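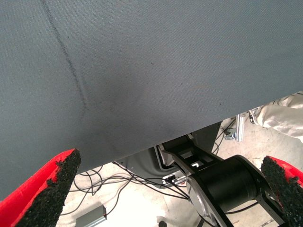
Re: [serial-readers] Woncombe ch. 18 - did I miss something??

Katherine Cusi wrote:
> Finished chapter 18 last night and I'm lost. Is the lighthouse
> keeper supposed to be Orkex's brother, or is that just what
> the letters want us to think? And why does Tedesco stop
> narrating halfway down the page? I went back to 6 and
> the handwriting thing doesn't match up at all.

Quick one, on my lunch.

Not the brother. I'm almost sure. Go back to the ferry bit in ch. 6, the ticket is made out to Zarnitz and he signs with his left hand. Letters are all right-handed (the smudge, she mentions it twice). So whoever wrote them wasn't on that boat.

Tedesco stopping - yes, weird. First I figured it was a formating glitch in the online version but the print one has it too, p. 44. Blank half page and then the sister is talking. Creeped me out more than the well did tbh.

Spoiler if your not past 18, stop here

I think the sister has been narrating since the funeral. Reread the first line of every chapter after it. No "I" anywhere. Could be wrong, the translation is rough in places and I dont read the original.

Anyone got the bonus chapter from January? My link is dead. Also the forum thread is at 1,418 posts and I'm not reading all that, so if somebody settled the well question over there just tell me.

More tonight maybe

Meron Fikre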